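4.2 Pre-season friendlies and squad rotation

Friendlies are a poor guide to league form. Everyone says so, fewer have checked. We took 86 pre-season matches over four summers and looked at how many regular starters each side put out, then at the first six league games that followed. Line-ups from club match sheets, minutes checked by hand where the sheets disagreed. 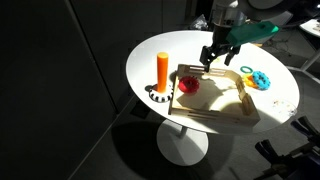
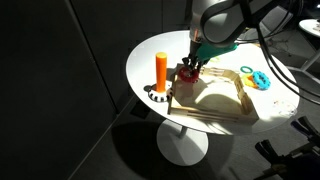
Figure 3. Round white table, robot arm reaching down over it, both views.

Kwadwo Nyarko, reading an early draft of this section, objected that a weakened side in July isn't weak by accident, managers are testing people, and that treating the result as a measure of anything gets the whole thing backwards. Fair. We have therefore split the sample. Matches with seven or more regulars on each side (46 of them) are kept apart from the rest, and only these go into the main model. The others are reported but not leant on.

Substitutions made this harder than expected. Some sides changed all eleven at half time, some dripped them on from the hour, one used a different keeper every half hour. A goal in the 80th minute is then scored by what is more or less another team. We cut each match into spells between changes, which gave 271 usable spells in the main sample. Spells under five minutes dropped.

Results. Goal difference in friendlies told us very little about early league points. Shots allowed did slightly better, mostly for sides who kept the same back four all summer. Winning runs, the thing the papers like, had no efect we could find once the opponent's line-up was taken into account. Long-haul travel made no clear difference either, though few clubs in the sample went further than one tour so we would not push this.

Two problems remain. Training loads are not known, clubs would not share them. And "regular starter" is based on the previous season, so new signings count as reserves untill they have played a league match, which is plainly wrong for a first-choice striker bought in June. Barros and Belhaj tried a version using transfer fees instead, see 4.3.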